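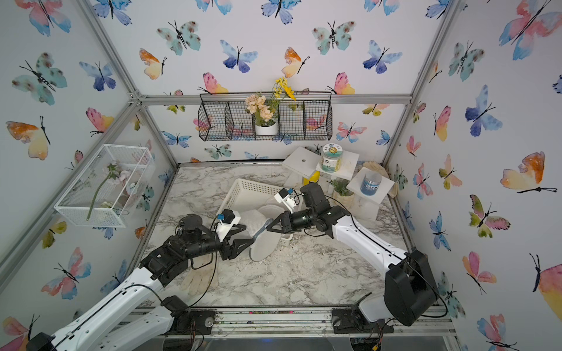 2 min read

I have bought more plastic baskets over the years than I would like to admit, and most of them end up in the garage with a cracked handle and a bag of potting soil in them. So when I ordered the white rectangular one from Dretell (the medium, 15 inches long, a little deeper than I had pictured) I wasn't expecting to have much to say. I've now used it every day through the end of the summer and I'm very fond of it, with a couple of complaints that I'll get to.

It's a simple thing. White plastic, perforated in a grid along the sides, open on top, no lid and nothing to assemble. I bought it for the in-between stuff, meaning whatever gets put down on the table and has no home of its own: a couple of round white plates, the mesh sieve, a white cloth, the cotton work gloves I use for scrubbing and then can't find again. Plates stand up nicely along the side if you put something soft between them, and I've gotten into the habit of folding a cloth in there for that very purpose. It stops the rattling when you carry the whole lot to the other end of the room, and you have your cloth handy when you get there!

The holes are what I like best. You can see from the side what's at the bottom, and crumbs fall through where you can wipe them up. (They do fall through onto your table, mind you, so if yours is marble-patterned like mine you will see every last one of them.)
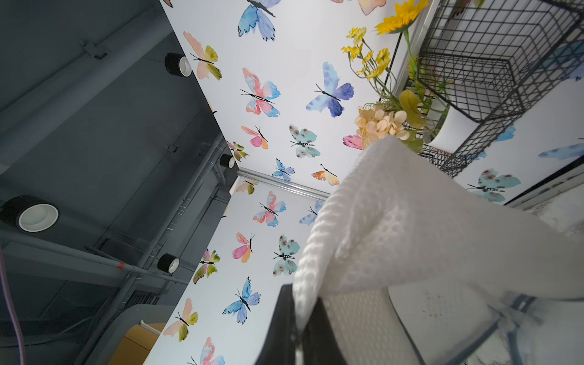 Does a waffle cloth snag on the grid?
Mine hasn't so far. The edges of the holes are smooth on the inside, and a thick waffle weave slides right over them. I'd be more careful with anything knitted or fringed.

Now for the complaints. The rim is thinner than it should be at this price, and with heavy plates in it you feel it in your fingers by the time you've crossed the kitchen. I paid 27 dollars plus shipping from the Ostport warehouse, and for that I would have liked a proper rolled edge. The other thing is the base, which slides. A bit of shelf liner underneath took care of that, but I had to cut it myself and I am not a tidy cutter.

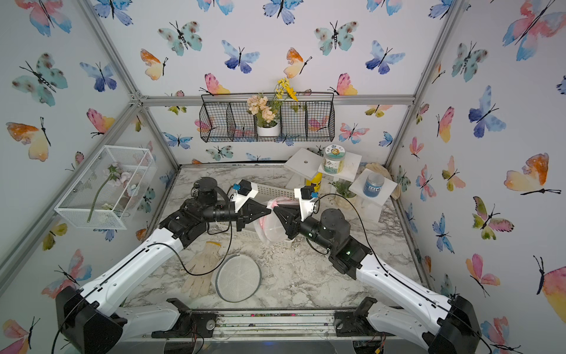
White basket with the plastic bag over its edge, glove and round mesh sieve in front

I also tried the Jitach basket for a while, the one with the folding handles, and sent it back. The handles were lovely but they flopped inward every time I reached for something, and the sides were solid, so I kept losing small things under bigger ones. My sister-in-law swears by hers for yarn and I can see why, but for dishes and gloves and odds and ends I want to look through the sides.

Plastic bags are the one thing I would tell you to keep out of it, or at least flatten first. They puff up, they hang over the edge, and pretty soon the basket looks full when there's hardly anything in it. I've been meaning to get one of those Chauhan bag holders for the inside of the cupboard door, and maybe in September I'll finally do it. 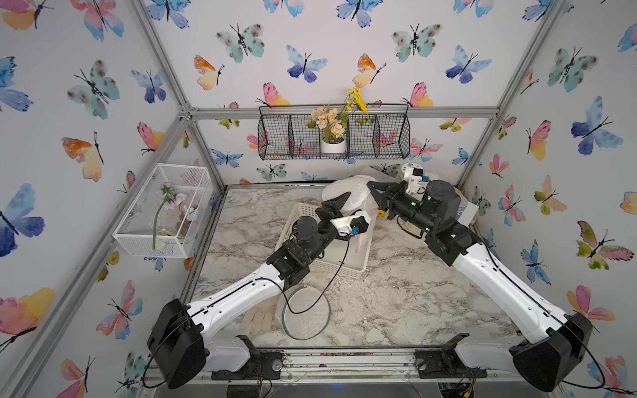 Basket in the middle of the table, white plastic bag toward the back

Cleaning is easy enough. I rinse it under the shower head, give the corners a going-over with an old toothbrush, and leave it upside down on a towel. Dretell sells a small and a large as well, and I'd skip the small unless you only need it for sponges and brushes. The medium is the one I'd buy again, and I probably will, as the first one has already been claimed for the bathroom by the rest of the family.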